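# The big-picture rule

My sister-in-law Chepkoech has been reading a decorating newsletter called Prosow, and now she wants me to buy one enormous print for the kitchen. The theory goes that small rooms look bigger with one large thing on the wall. I have doubts. I've had doubts since the newsletter also told her to paint her ceiling navy, which she did, and which she now refers to as "cozy" in a flat voice.

The advice always comes with a number attached. This one says a print should fill 50 percent of the wall. Who measured that? Half of my kitchen wall is cabinets and the other half is a fridge I can't move. 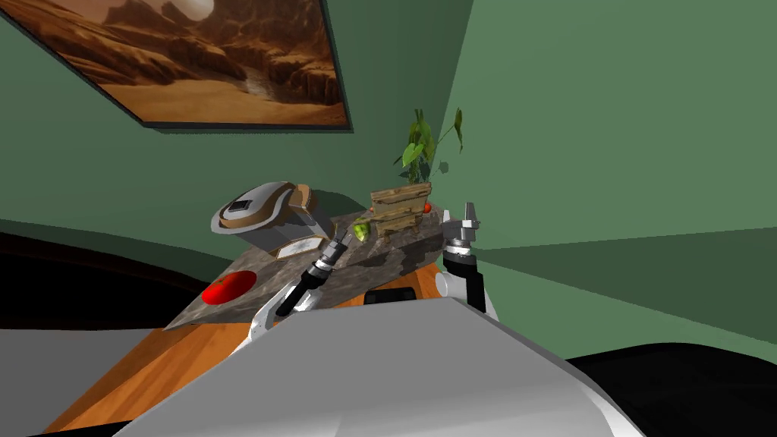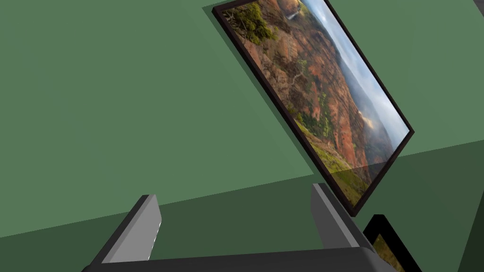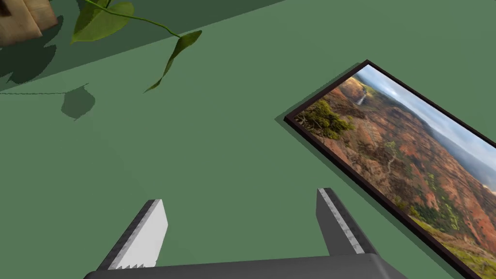

I went to price one anyway. The framing shop in Borthorpe wanted 500 dollars for the size Chepkoech had in mind, and 187 for the size I could carry home by myself. Shireen Shabalala, who runs the place, was decent enough to say that most people who buy the big one are buying the frame. Then there's the question of what goes in it. Canyons are the safe choice, apparently, and I can see the appeal of orange cliffs on a green wall like the one in the first picture, with that pale moon or planet at the top. I could eat toast in front of that. Would I still notice it by July? I doubt it — I stopped noticing my calendar, and that has my dentist appointments on it.

What bothers me more is the promise that a view makes you calmer. Prosow claims it does, and Prosow also sells the views. I asked Chepkoech if her navy ceiling had made her calmer and she changed the subject to my curtains.

So I bought the small one. It leans against the bread box, and I still have to find a nail.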